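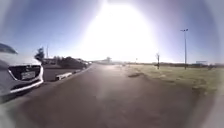 Viernes, 1 de abril
Por Gladys Athumani
Lectura: 2 min

Salida con el Dukutlow por la calle de los setos. Objetivo del día: comprobar si el seguimiento de borde aguanta con el sol de frente. Firmware del Mabaso sin tocar, solo cambié el límite de exposición a 465 y apreté los tornillos del soporte delantero, que volvían a tener juego.

En el tramo ancho el bordillo de la izquierda se detecta bien. El borde derecho, donde el asfalto pasa a hierba seca, da muchos más problemas: el contraste es bajo y el filtro salta. Registro guardado como tanda 382, pendiente de pasar al disco del taller.

Queda el asunto de los bolardos. Con el sol bajo, la sombra del bolardo central es larga, estrecha y muy oscura, y el clasificador la toma por obstáculo.
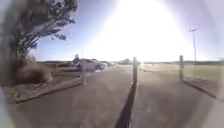
Probé a subir el umbral de altura mínima a 9 cm y las falsas alarmas bajaron, pero no me fío: un bordillo bajo podría quedar por debajo. Mejor cruzar la máscara de sombra con la lectura del ultrasonido antes de frenar. El hueco entre postes no me preocupa, el chasis es estrecho.

Batería: 2875 mAh consumidos, más de lo previsto. Sospecho del motor izquierdo — al tacto salía más caliente que el otro.

Pendiente:
- visera impresa para la cámara, en el Drukoten si está libre
- revisar escobillas del motor izquierdo
- devolver el cargador al armario de Vavura
- repetir el mismo recorrido con el cielo cubierto, sin cambiar parámetros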